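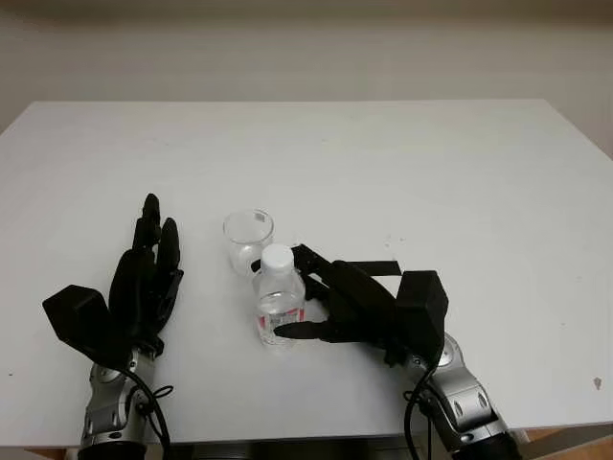 Two robot hands at the near side of a white table.

We use cookies to remember your preferences. By continuing to browse you accept our cookie policy. Accept | Settings

Why does my eyeshadow end up on my cheeks?
Project report, Cosmetic Formulation, Plelside College
Peninah Shemweta (lab partner: Ettore Mazza)

So I have wanted to do this project since high school, when I wore a dark gray shadow to a dance and came home looking like I had cleaned a chimney. The powder that drops off the brush and lands under your eye is called fallout, and everybody who wears shadow knows it, but when Ettore and I went looking for a simple way to measure it we mostly found people saying "low fallout!" on the box. We wanted a number.

We made two pressed shadows from scratch. The first is Skullness, a chalky gray that was Ettore's idea (he named it too, I was outvoted one to one). The second is Flatent, which has the same gray in it but more oil in the binder. Both start with talc, mica, zinc stearate and iron oxide, ground together and put through a fine sieve. Then the binder goes in a few drops at a time, and you grind it again until your wrist gives up. We pressed everything into tin pans on the lab's Warrier press.

I'd planned on 1,000 grams of powder for the whole project. The final weight on the sheet was 1,004, and yes, I weighed it twice, and yes, I think I forgot to tare the bowl liner. Ettore wanted to scoop out the extra. I wanted to write it down and move on, so it's written down.

Our fallout test went like this. Load a flat synthetic brush with two strokes across the pan, hold it above a clean sheet of weighing paper, tap the handle once on a ruler, and then weigh the paper. We did 52 taps per shadow, all with the same brush, wiped between rounds on a dry microfiber cloth. I did the Skullness taps and Ettore did the Flatent ones, and I'll come back to why that was a dumb idea.
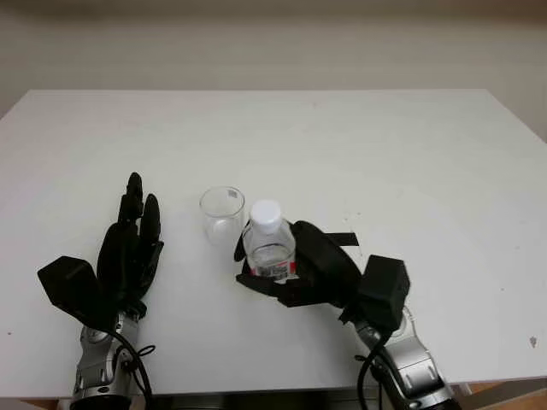 Weighing only tells you how much powder fell, and we also cared about where it went. A big crumb that drops straight down is easy to flick off your face, but fine dust that drifts is what makes you look tired. For that part we skipped the paper and tapped over a bare white surface, then looked at the spread. Plain white is really the only way to go for this! On a white tabletop like the one in the photo you can spot a few tiny specks, a small dark smudge over by the right edge, even a tiny reddish dot close to the left one. On the speckled gray counter we tried first, our gray powder just disappeared and we wasted most of a Wednesday.

Results! Skullness lost 746 milligrams over the full set of taps. Flatent lost a lot less, and the difference was so obvious on the paper that we both started laughing. The dust from Skullness also spread wider, while Flatent dropped in little clumps pretty much under the brush.

But Flatent has its own problem, and it's kind of a big one. After a few days of testing, the pan got a shiny hard skin on top (hard pan, if you want the proper term) and the brush picked up almost nothing. Some of our low fallout could just be low pickup. We should have weighed the brush before each tap so we'd know how much powder was on it to begin with. We thought of this in October, when the pans were already used up.

The other thing is the tapping. I tap harder than Ettore does. We found that out by swapping for a few rounds at the end, and my Flatent papers came out dustier than his. A small weight dropped onto the handle from a fixed height would fix that, and it would cost next to nothing to build.

If I get to do a second round, I want an in-between binder level, a natural hair brush next to the synthetic one, and a test with primer on skin. I'd also like to try scraping the hard skin off with tape and seeing if Flatent goes back to normal. Ettore says he's done with gray and wants to make a blush.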